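The Water Bottle Gallery

Hi, and welcome back to my little corner of the site! For anyone new, I'm Morfudd Rosser, and back in May I decided to spend a while photographing the most ordinary thing in the building, the plain water bottle. I carry one everywhere (I lose one everywhere, too) and it had never once crossed my mind to look at one properly. So I did, and then I got a bit carried away – my folder had 502 shots in it by the time I stopped. I've been slowly sorting through them ever since, mostly in the evenings with a cup of tea and the radio on.

Clear plastic is a pain to photograph, by the way. It picks up whatever is near it, and on a busy background it can just about vanish. My first tries were on my kitchen counter in Piscombe, which is a speckled brown, and I threw out 80 of those in one sitting. Plain and pale is the way to go if you want to try it yourself. A white tabletop is my favorite, with plenty of bare space left around the bottle so it gets to be the star for once. 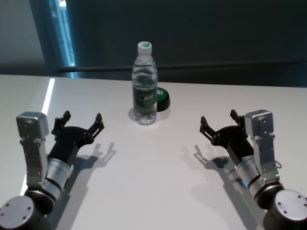

Clear bottle on the white table, toward the far center. Love the shadows on this one!

I keep coming back to the shadows. I used to crop them out or try to soften them with a bedsheet over the lamp, and now I think they're half the fun. A dark shadow on a white surface has such a nice crisp shape, almost like a paper cutout, and it gives your eye somewhere to wander before it gets to the bottle. My sister says I should print one really big for the hallway. I'm thinking about it!

A few of you asked about prints after the last gallery. I can do them in 2 sizes, matte only, because glossy paper shows every fingerprint and I'm hopeless with fingerprints. Just leave me a note on the contact page and tell me which picture you're after.

Next up is drinking glasses, if I can find any in my cupboard that match – so far it's not looking good.

Page last updated 10 June 2020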